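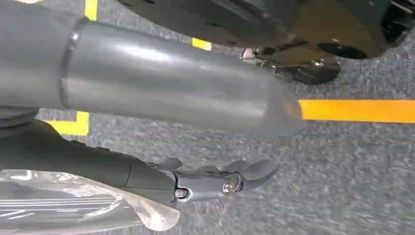

Figure 5. Clear plastic film, creased, in a carpeted area.

5. Unpacking on Carpet and Clearing the Film

This section covers the Skundingate wall cabinet in both widths and the Dinsa bench when either one is unpacked in a carpeted room. If you are unpacking on tile, wood or concrete, use section 4 and come back here for 5.4 (Film) and 5.6 (Saving the packing).

Read the whole section before you open the first carton. Allow an hour for the cabinet and less for the bench. The wide cabinet is a two-person job from the moment the straps come off.

5.1 What you need

Safety cutter with a guarded blade
Work gloves
Two large trash bags, or one bag and one empty carton
Masking tape and a marker
Vacuum cleaner with a hose attachment
A blanket or moving pad, at least as long as the cabinet

Do not use a kitchen knife or an open utility blade. Most of the damage claims we get for cabinet doors are knife cuts made during unpacking.

5.2 Preparing the floor

1. Pick the spot where the cabinet will be put together. It does not have to be the wall where it will hang, but the path between the two should be open. The wide cabinet is 52 inches across and does not turn easily in a hallway.

2. Vacuum the area. Staples and grit left in the pile will mark the cabinet back when it is laid down.

3. Lay the blanket flat. Leave bare carpet on at least two sides so you have a place to kneel and a place to set parts.

4. Put the trash bags within reach, open, and fold the tops over so they stay that way.

5. Move floor lamps, cords and chair mats out of the way. A chair mat under the blanket will let the whole stack slide.

Note: On deep pile, put a flat piece of carton under the blanket. The cabinet frame has to be square when the back panel goes on (section 6), and soft carpet lets one corner sink.

Note: Loose rugs should be rolled up and taken out of the room.

5.3 Opening the cartons

1. Stand each carton on the side marked with the arrow. Check the label. Carton A holds the panels, carton B the doors and rails. The bench ships in a single carton with no letter.

2. Cut the straps with the carton standing, one person holding it. Straps are under tension and the ends move fast. Keep your face back.

3. Lay the carton down on the blanket with the printed side up.

4. Slit the tape along the center seam. Set the cutter to its shallow position. The panels sit directly under the flaps with only film between them and the blade.

5. Open the flaps and press them flat. Take out the foam corners and set them aside in one place.

6. Lift the hardware box out first. It is taped to the inside of the end flap in carton B and under the seat board in the bench carton. Put it on a table or a window sill, somewhere off the floor.

CAUTION: Do not open the hardware bags over carpet. The cam pins are short and dark, and they work their way into the pile. A pin found later by the vacuum cleaner will break the brush. If there is no table in the room, open the bags inside the carton lid.

7. Lift the panels out one at a time and lean them against a wall with the finished face toward you. Put a foam corner under each bottom edge.

5.4 Film

Two kinds of film are used in the packing, and they come off differently.

Wrap film is the loose clear film around each panel. It is held with a strip of tape and has no adhesive of its own.

Face film is the thin clear layer on the door fronts and the bench top. It clings to the finish and is peeled off.

To remove wrap film:

1. Find the tape strip on the back of the panel. Lift one end with a fingernail and pull it off. Do not cut it.

2. Unwrap the panel with a helper turning it, or stand it on end and walk the film around it.

3. Gather the film as it comes off and put it in the bag right away. Do this for every panel before starting the next one.

WARNING: Clear film on carpet is hard to see and very slippery under a shoe. Do not drop it and step over it. Do not carry a panel across the room until the film is off the floor.

WARNING: Plastic film can cause suffocation. Keep it away from babies, small children and pets. Tie the bag shut as soon as it is full and take it out of the room.

To remove face film:

1. Leave it on until the doors are hung and adjusted (section 8). It protects the finish from screwdriver slips.

2. Start at a corner. If the corner will not lift, press a piece of masking tape on it and pull the tape back.

3. Peel slowly, low to the surface, at an even pace. Fast peeling builds up static, and the film will then grab carpet fibers and stick them to the door.

4. If fibers do get on the finish, wipe with a damp cotton cloth and then a dry one. Do not use a dryer sheet or furniture polish.

Note: Face film should come off within 6 months of delivery. After that it begins to bond, more so in a sunny room. If you are storing the bench over the summer to set up in October, take the face film off first and cover the top with a clean sheet.

Note: Film that has been folded or creased can look like a scratch in the finish. Peel back a corner and look at the surface underneath before reporting a damaged door.

5.5 Checking the parts

1. With the packing cleared from the blanket, lay the panels out in letter order. The letters are on small stickers on the back edge. Leave the stickers on for now.

2. Compare the panels with the parts sheet in the hardware box. If a sticker has come off with the film, check the hole pattern against the drawing on the sheet and write the letter on masking tape.

3. Run your hand along every edge. Small dents on the back edges are hidden after assembly and are not a fault. Dents on a front edge should be reported before you go any further, as panels with cams installed cannot be exchanged.

4. Look inside the empty cartons and under the flaps. The rail spacers for the wide cabinet are thin and flat and are often thrown out with the cardboard.

5. Feel through the film in the bag for anything hard before tying it. The same goes for the foam.

If something is missing, write down the panel letter and the number on the carton label, and contact the store where you bought the unit. For units ordered directly from Trerketer, use the parts card in the hardware box. You do not need to send anything back to get a missing part.

5.6 Saving the packing

Keep one carton and all of the foam corners until the cabinet is on the wall and the doors close properly. An exchange panel has to travel back in its original packing. The wrap film does not need to be saved.

Flatten the other cartons and stand them outside the room. Cut carton edges shed a fine dust that shows on dark carpet — a dry brush lifts it better than a damp cloth.

Clear film goes with store drop-off plastics in many areas. It usually cannot go in the curbside bin, where it tangles in the sorting equipment. Remove the tape strips first. The foam is marked with its type on one face; check with your local hauler.

5.7 Clearing the floor

1. Pick up film, tape and strap ends by hand. Do not vacuum film. It wraps on the brush roll and blocks the hose.

2. Look across the carpet from a low angle with a lamp or a flashlight on the floor. Clear scraps that cannot be seen from standing height will catch the light.

3. Vacuum with the hose and no brush head, then go over the area once more with the normal head.

4. Check the soles of your shoes for tape.

5. Shake the blanket out outdoors and lay it back down. You will need it again in section 6.

5.8 Common problems

Film tears into strips when pulled.
The room is probably cold. Let the cartons stand indoors overnight and try again. Do not use a heat gun or hair dryer on face film.

A sticky line is left on the panel.
This comes from the tape strip. Rub it with a dry thumb first. If it stays, use a little dish soap in warm water and dry it at once. The Cindusa oil finish on the bench top should not be washed until it has been in use for a week.

Panel rocks when laid on the blanket.
Check underneath for a foam corner or a fold in the blanket. On thick carpet, add the flat carton piece described in 5.2.

Film is trapped in a joint after assembly.
Do not pull. Loosen the nearest cam a half turn, slide the film out, and tighten again. If the joint is glued, trim the film flush with the safety cutter.

Changes in this edition: steps 5.5.4 and 5.7.2 added, carton labels corrected. Text by Renato Ocampo, Trerketer product documentation.

Continue with section 6, Squaring the Frame and Fitting the Back Panel.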